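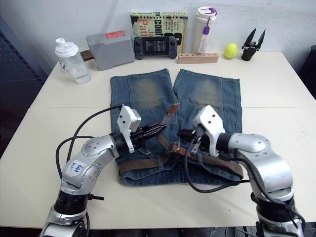

The Plemoria is the belt I get the most mail about, so I've finally given it a proper page! It started as a belt I wanted for myself, something with enough give that I could sit through a long drive up to Lalthorpe and still eat a big lunch at the other end. Woven belts are great for that, and a brown one goes with nearly everything I own. I'd put it with faded blue denim shorts first, threaded straight through the loops, and after that with chinos, or a linen dress if you like a bit of waist (I do). There are no punched holes to worry about. You push the prong through the weave wherever it feels right and off you go.

Sizing. I sell it in 7 lengths. Measure a belt you already wear, from the buckle bar to the spot where you fasten it, and pick the closest one. If you fall between two, go up. The weave stretches a little in the first couple of weeks and then it stops, so please don't buy small thinking it'll grow forever!

Care. Take it out of the loops before the shorts go in the wash. I forgot once and the tip came out fuzzy. A damp cloth and a drop of hand soap will do for most marks, then lay it flat overnight, away from the radiator.

The buckle is the same plain one I use on the Fata, my narrower belt, and Yurani Rivadeneyra still finishes every tip by hand. She's quicker than I am and much neater, so I've stopped offering to help.

Price is $81, with shipping on top. Returns are fine within 14 days if you haven't trimmed it. Brown is in stock in every length except the longest, and more of those are coming in January. Item number 476, if you're ordering by phone (mornings are best, I'm at the workbench after lunch).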